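## 4. Building your film diary and watchlists

Fekero keeps two kinds of record. The diary holds films you have seen, with the date and your rating. Watchlists hold films you mean to see. You can have up to 40 watchlists, and each film can sit in as many of them as you like.

### 4.1 Adding a film to the diary

1. Open **Diary** and choose **New entry**.
2. Type the title. Results appear after the third letter.
3. Check the year before you pick one. Remakes often share a title with the original.
4. Set the date you watched it. Leave the field blank if you can't remember - the entry goes into **Undated**.
5. Give a rating from 0 to 5. Half marks are allowed.
6. Choose **Save**.

**Note:** A rating of 0 counts towards your average. To leave a film unrated, clear the field with the small cross.

### 4.2 Tagging by genre

Fekero fills in one main genre for you. Comedies, thrillers and the rest can be tagged more finely by hand.

1. Open the entry and choose **Tags**.
2. Pick from the list or type your own, for example *farce* or *courtroom*.
3. Press Enter after each tag. Up to 9 tags are kept per film.

Tags are not case-sensitive. Hyphens do matter, so *screwball-comedy* and *screwball comedy* are stored as two tags. Use **Settings > Tags > Merge** to join them.

### 4.3 Importing from Stisano

1. In Stisano, export your list as a CSV file.
2. In Fekero, choose **Diary > Import** and select the file.
3. Match the columns. Title and year are required.
4. Choose **Preview**. Rows shown in grey have no match and will be skipped.
5. Choose **Import**.

**Caution:** Importing the same file twice creates double entries. Undo is available for 49 hours, under **Diary > History**. After that they have to be deleted one at a time.

Films listed under a foreign title may not match. Edit the title in the CSV file and import those rows on their own.

### 4.4 Sharing a watchlist

1. Open the watchlist and choose **Share**.
2. Select **View only** or **Can add films**.
3. Copy the link and send it.

People with the link don't need an account to view. Your ratings and notes stay hidden unless you switch on **Show my diary**.

To stop sharing, go back to **Share** and choose **Remove link**. The old link stops working at once, and a new one can be made at any time.

Section revised 18 May 2023, Iman Badawi. 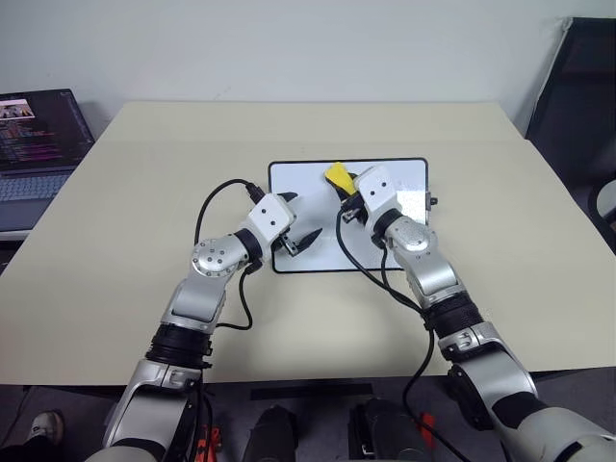 *Fig. 4: Tabletop with white board and yellow object*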